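Skip to content
Home | Modules | Handouts | Field Visits | Reading List | Contact

Handout 6: Notes on the Ridangate delivery robot demonstration

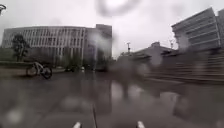

Posted by the course instructor | Automation in Public Places | Field Visits | May

Read these before the seminar and bring your own notes from the visit. If you missed it, borrow somebody's. The write-up is due in the usual folder by 5 pm on the day of the seminar.

1. What we were told

The demonstration was run by Braltitura, who build the sidewalk robot, with route software from Trerkia. The host was the Imhof business park at Ridangate. The presenter gave us four claims, and I wrote them down as close to word for word as I could:

- The robot drives itself over the full 1170-meter loop.
- It handles "all normal weather."
- It yields to people and bicycles.
- A remote operator steps in "only rarely."

Look at the wording. The first claim can be checked with a map and a pair of shoes. The second and fourth can't be checked at all until somebody says what "normal" and "rarely" mean. I asked about both. For "rarely" I was told the figure depends on the site. Fine, but we were standing on the site.

2. The view from the robot

We had rain, which suited me. Go back to the camera view at the top of this handout. There is water all over it, including a dark ring at the top center that reaches nearly to a roofline. You can tell there is a bicycle on the left. Try to say anything firm about who is on it.

Now look at the pavement. It's shiny enough to carry reflections of the buildings on both sides, broken into light and dark patches. A person reads that as wet ground without thinking. Software has to be built and tested to do the same, and we were shown no test results from rain.

To be fair to the company, one camera view doesn't tell us what the robot as a whole can sense. The presenter said there are other sensors and that the camera is mostly for the remote operator. I'd take that at face value for now and then ask the next question. If the operator is the backup when the software is unsure, and the operator's picture looks like this, how good is the backup?

3. What a demonstration can show

The plaza is wide and paved, and apart from the bicycle the way ahead in that view is open. A clean run over ground like that is weak evidence about a narrow sidewalk with trash cans and a school letting out. It is still evidence – I don't want essays that dismiss the whole visit.

The slides said 800 trips had been completed. Before you quote that number, ask:

- Completed by whom? Does a trip count if the operator drove part of it?
- How many were started?
- How many were in rain?

Our own session took some 60 minutes, with 11 of them given to questions. That is short for a product meant to share space with the public.

4. Terms to use with care

Autonomous: say which task, where, and with what human help. On its own the word does very little.

Intervention: any time a person changes what the robot does. Stopping it counts. Some firms leave out stops, so check the definition.

Yield: slowing, stopping or steering away are three different behaviors. Say which one you saw – if you saw it.

5. For the seminar

Pick one of the four claims. Write one page on what record you would need to believe it, who holds that record, and whether they have a reason to keep it from you. Leave out predictions about the future of delivery.

We use cookies to remember your settings. Accept | Manage preferences

3 comments

rowfour
Does the one page include the sources? Also, I have "most weather" in my notes for claim two, not "all normal weather."

Course instructor
Sources go on a second page. Bring the "most weather" note with you, I'd like to compare.

mk_evening
I think section 2 is a bit hard on them. A wiper or a better lens cover is a cheap fix. The 800 trips bother me a lot more.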